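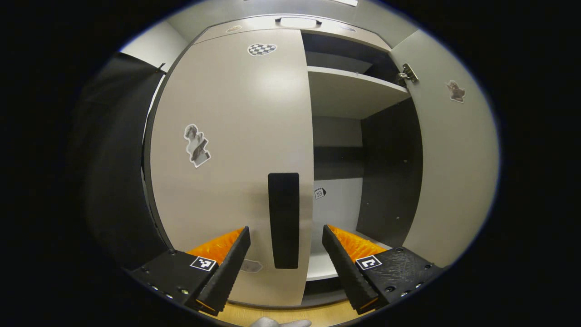
Nov 9, 2021

The Sticker Drawer

I've been clearing out the hall closet this month, a little at a time, and on the second shelf I ran into a shoebox I hadn't opened since we moved to Prinstead. Stickers! Hundreds of them, still on their backing paper, going back to when I was a kid trading them on the school bus. So that was the end of the closet for that day.

A few of you wrote in after the April issue to ask how I get old stickers off things without wrecking whatever is underneath, and I promised I'd get to it. Well, now I have a box of them and a kitchen table, so let's get to it.

First, a hair dryer. I know, everybody says it, but most people give up too soon. Low heat, keep it moving, and give it a full minute before you pick at a corner. Then pull slowly and keep the sticker folded back flat against itself. If it starts to tear, stop and warm it up again. My old neighbor Godelieve Verhoeven taught me to use a guitar pick for the stubborn edges, and I've never gone back to fingernails.

For the gunk left behind, I use plain cooking oil on a cotton pad. Leave it there for 5 minutes (longer on glass) and wipe. Then dish soap and warm water. I would not put oil on bare wood or on anything with a paper face, and please try a hidden spot first. Kristof Claeys wrote to say he took the shine clean off a painted dresser with nail polish remover, and he'd like the rest of you to learn from that.

Paper stickers are a different animal from vinyl ones. Vinyl usually comes up in one piece if you're patient. Paper leaves a fuzzy white layer, and you'll want to dampen that and let it sit before you do anything else. The foil ones from the nineties are the worst of all. I have a metal lunchbox with one on it that I've been working at, on and off, for 7 years.

Now, the other question, the one I like better: should you take them off at all? Iason Katsaros sent me a long letter about his father's toolbox, which is covered in fruit stickers from a produce stand in Goltau. His sister wanted it cleaned up to sell. He wanted it left alone. They left it alone, and I'm glad – I'd have voted the same way. A toolbox with clean sides is a thing you can buy any day of the week.

If you're putting new ones on, wipe the spot with rubbing alcohol, let it dry completely, and press from the middle out. Big ones go on easier with a little soapy water underneath, so you can slide them around before you commit. That works for vinyl only – paper will just turn to mush on you.

One more thing for the collectors. The Etow swap is back on this winter, by mail again, and Pieter Visser is keeping the list. Last time he sorted more than 2000 stickers on his dining room floor, so please put yours in labeled envelopes this time! Send duplicates only, nothing you'd be sad to lose, and put your return address inside as well as outside. I'll be sending in most of the shoebox, except for the scratch-and-sniff pickle, which still smells a tiny bit and is staying with me.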